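サポートチケット #889
件名:左アームの受け渡し動作で途中停止する/把持後の位置ずれ
カテゴリ:双腕セル・グリッパ・ティーチング
状態:解決済み(経過観察)
起票:学生ロボットサークル Grultow 班
担当:工房技術サポート
優先度:中

■ 起票内容

コップ並べ課題の練習中に、左アームがコップを持ち上げた後、机の中央付近で停止します。制御ソフト Kirkari の画面には「追従誤差超過(コード46)」と出ます。リセットすると再開できますが、数回に一度は同じところで止まります。

課題の流れは次のとおりです。
1. 左アームがトレイからコップを一つ取る
2. コップを横向きに寝かせた姿勢で中央まで運ぶ
3. 右アームがコップの口の側をつかむ
4. 左アームが離し、右アームが水切りラックへ掛ける

止まるのは2の終わりから3の間です。1と4では一度も止まっていません。学内大会 Trornley カップの予選が1月なので、それまでに直したいです。

もう一点、止まらなかった場合でも、右アームがつかむ位置が毎回少しずつ違います。ひどいときは指がコップの縁に当たって押してしまいます。

■ 環境

セル:双腕、平行グリッパ2本
制御ソフト:Kirkari(工房の標準設定から変更なし)
動作記録:Aidoo(班で入れたもの)
速度設定:40%
対象物:プラスチックのコップ、色違い
作業面:茶色の紙に青テープで格子を作ったもの

■ 試したこと(班で実施済み)

・電源の入れ直し:変化なし
・原点復帰のやり直し:変化なし
・グリッパの把持力を一段下げる:コップが滑るようになったので元に戻した
・別の色のコップに変更:変化なし
・ティーチング点の取り直し:その日は良くなったが、翌日の練習でまた発生

---

■ 返信1(サポート)

起票ありがとうございます。コード46は、指令した位置と実際の位置の差が一定時間しきい値を超えたときに出ます。モーターの故障とは限りません。何かに引っ張られている、押し付けられている、姿勢が特異点に近い、のどれかであることが多いです。

次の情報をお願いします。

1. 停止した瞬間の各関節の角度(Kirkari の停止履歴から書き出せます)
2. 停止したときに右アームがどの姿勢だったか
3. 左手首まわりのケーブルの取り回し
4. 停止が起きた回の Aidoo の記録ファイル

リセット後すぐに再開せず、まず両アームを手動モードにして、隙間があることを目で見てから動かしてください。

■ 返信2(起票者)

停止履歴を書き出しました。停止は左アームの手首回転軸で出ています。ほかの軸の誤差は小さいです。

右アームは、停止した回はどれも待機位置から降りてくる途中でした。接触はしていないと思いますが、横から見ていた部員も断言できないと言っています。

ケーブルは手首の上を回してあります。結束バンドは使っていません。

Aidoo のファイルは共有フォルダに入れました。停止した回の記録番号は1342です。

■ 返信3(サポート)

記録1342を再生しました。左手首の回転軸は、コップを寝かせる動作の後半から電流が上がり、そのまま下がらずに停止しています。接触であれば急に跳ね上がる形になるはずですが、なだらかに増えています。ケーブルに引かれているときに出やすい波形です。

確認の手順を書きます。

1. 右アームを待機位置に戻し、サーボを切る
2. 左グリッパに何も持たせない
3. 手首の回転軸だけを手動モードで動かし、寝かせた姿勢まで低速で回す
4. 途中でケーブルが張るかどうかを見る
5. 張った場合は、そのときの角度を控える

五回繰り返して、毎回の角度を書いてください。張らなかった場合もその旨を書いてください。

■ 返信4(起票者)

手順どおり五回やりました。三回は寝かせ切る手前でケーブルが張りました。残りの二回は張りませんでした。張った三回の角度はほぼ同じです。

張らなかった二回は、始める前にケーブルの輪が手首の外側に寝ていました。張ったときは輪が内側に入って、手首の筐体の角に掛かっていました。輪の向きは前の動作で変わってしまうようです。

班内では「ケーブルを短くすればよい」という意見と「長くすればよい」という意見に分かれています。どちらが正しいでしょうか。

■ 返信5(サポート)

今回は長さを変えないでください。短くすると別の姿勢で張ります。長くすると輪が大きくなり、受け渡しのときに右アームの指が掛かるおそれがあります。

対処は二つです。

(A)輪の根元を前腕側で一か所だけ留め、輪が必ず外側に出るようにする。手首側は留めないこと。面ファスナーを使い、締め切らずに指一本入る余裕を残す。

(B)コップを寝かせる回転方向を逆にする。現在のティーチングでは、待機姿勢から遠回りの方向に回っています。逆回りのほうが回転量が少なく、ケーブルにも余裕ができます。

先にAだけを行い、結果を見てからBに進んでください。両方を同時に変えると、どちらが効いたかわからなくなります。

■ 返信6(起票者)

Aを実施しました。前腕の銀色の筒の部分に面ファスナーを巻いて根元を留めました。20回連続で動かして、コード46は一度出ました。前よりはかなり減っています。

続けてBも実施しました。ティーチング点を三つ作り直し、回転方向を指定しました。こちらは20回連続で停止なしです。

停止のほうは直ったと思います。つかむ位置がずれる件はまだ残っています。

■ 返信7(サポート)

停止の件、了解しました。

位置ずれについて質問です。受け渡し位置の基準は何で決めていますか。Kirkari の座標値でしょうか、それとも机の格子でしょうか。

■ 返信8(起票者)

格子です。中央のマスの角に合わせて、左右それぞれのアームで点を取りました。左を取った部員と右を取った部員は別です。
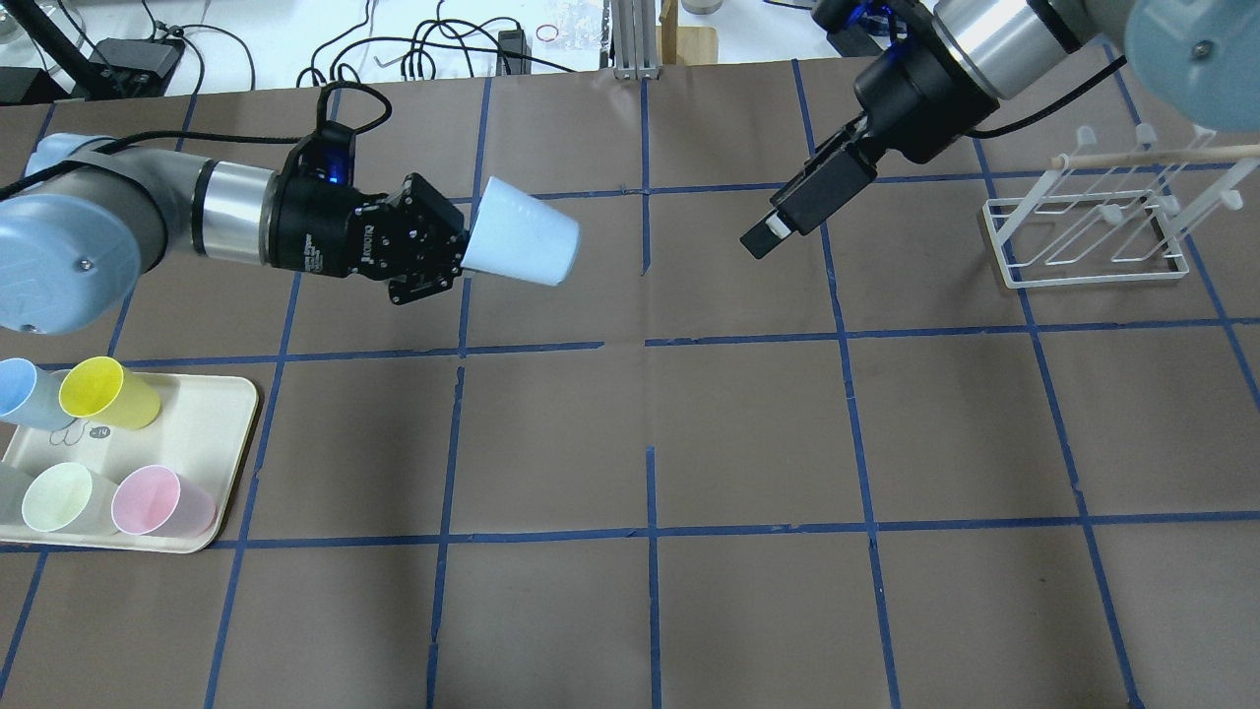
受け渡し位置の教え方について、班で話し合った結果をまとめます。左右を別々に机の印へ合わせるやり方では、印がずれていればそのまま誤差になります。机の中央のあたりは青テープの継ぎ目が食い違っていたり途切れていたりして、どの線の角を基準にするかが人によって変わります。左を取った部員は手前の線、右を取った部員は奥の線を見ていたことが、聞き直してわかりました。今後は格子を置き場所の目安にだけ使い、受け渡しの点には使わないことにします。代わりに、左がコップを横に持って止まった状態で、右の空のグリッパをコップの口に正面から寄せて、その場で点を取るつもりです。この方法で問題ないでしょうか。

■ 返信9(サポート)

その方法で進めてください。注意点を書きます。

・左アームは必ず実際の課題と同じ動作で中央まで持ってくる。手動で運んだ姿勢から点を取ると、コップの傾きが変わります。
・右の接近点は、つかむ点から手前にまっすぐ引いた位置に一つ追加する。斜めに入ると片方の指が先に縁に触れます。
・右が閉じてから左が開くまでに待ち時間を入れる。今の設定は待ちなしになっています。最初は長めでかまいません。
・左がコップを取る時点のずれも受け渡し位置に効きます。トレイの中でコップが傾いたまま取っていないか見てください。

最後の点は見落としやすいので、練習の前に一度確認する習慣にするとよいです。

■ 返信10(起票者)

右の点を取り直し、接近点を追加し、待ち時間を入れました。縁を押す症状は出なくなりました。

トレイのコップについても調べました。まっすぐ立てて取った場合と、傾けて取った場合で十回ずつ比べたところ、傾けたほうは中央に来たときの口の向きが目で見てわかるほど違いました。右アームがつかめなかったのが二回あり、どちらも傾けたほうです。

トレイに紙の仕切りを入れる案が出ていますが、大会規定では対象物の置き方に手を加えてよいかがはっきりしません。運営に問い合わせ中です。回答が来るまでは、開始前に手で立て直すことにしています。

■ 返信11(サポート)

規定の件はこちらでは判断できないため、運営の回答に従ってください。仕切りが不可だった場合は、取る前にグリッパを半開きで一度下ろし、コップを軽く挟んで起こしてから持ち直す動作を入れる方法があります。時間は余計にかかります。

速度は当面40%のままにしてください。上げる場合は5%ずつ、そのたびに20回の連続動作を記録してください。手首回転軸の電流の最大値も並べて残しておくと、ケーブルの状態が変わったときに気づけます。

■ 対応内容のまとめ

症状1:左手首回転軸でコード46
原因:ケーブルの輪が手首の筐体に掛かり、回転時に張っていた
対応:前腕側で根元を一か所固定、回転方向を変更

症状2:受け渡し時の把持位置のずれ
原因:左右の点を格子の別々の線で取っていた。取り出し時のコップの傾きも影響
対応:コップを基準に右の点を取り直し、接近点と待ち時間を追加

未完了:
・トレイの仕切りの可否(大会運営の回答待ち)
・中央の青テープの貼り直し(班で実施予定)
・面ファスナーの緩みの確認(練習開始時に毎回)

■ 追記(起票者)

夕方の練習で、ラックに掛けるところまで通しで30回動かしました。停止なし、つかみ損ねは一回です。損ねた回は開始前の立て直しを忘れていました。ファイルは同じ共有フォルダに入れてあります。チケットは解決済みにしてもらってかまいません。

■ 追記(サポート)

状態を「解決済み(経過観察)」に変更しました。同じコードが再発した場合は、新しく起票せずにこのチケットへ返信してください。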